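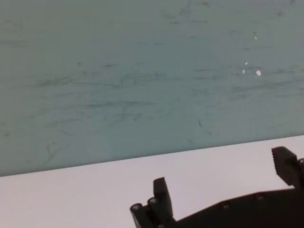 Edges, Lines and Surfaces

Look around the room you are in. Almost everything you see is a surface. A surface is the outside part of a thing, the part you can touch. The top of a table is a surface, and so are a wall and a floor.

The place where two surfaces meet makes a line. In the picture, a teal-gray surface meets a pale pinkish-white one, and the line between them is straight. It goes up a little toward the right.

Why do some lines look tilted?

The edge of a shelf may be perfectly level, but it can still look slanted. It depends on where you look from. Tip your head to one side and watch the edge of a door. The door has not moved – your eyes have.

Why is a pale surface not the same all over?

Light does not fall evenly. One part of a white wall may look bright and another part a bit gray or pink, even when all of it has the same paint. Colors nearby can change it too. Hold a red book close to white paper in bright light and you may see a little pink on the paper.

Try it yourself

You need a sheet of white paper, a sheet of colored paper and a pencil.

1. Lay the white paper on a table.
2. Put the colored paper next to it so the edges touch.
3. Look for a thin dark line where they meet. This can be a small shadow.
4. Walk to the other side of the table and look again.
5. Draw the line the way you saw it each time.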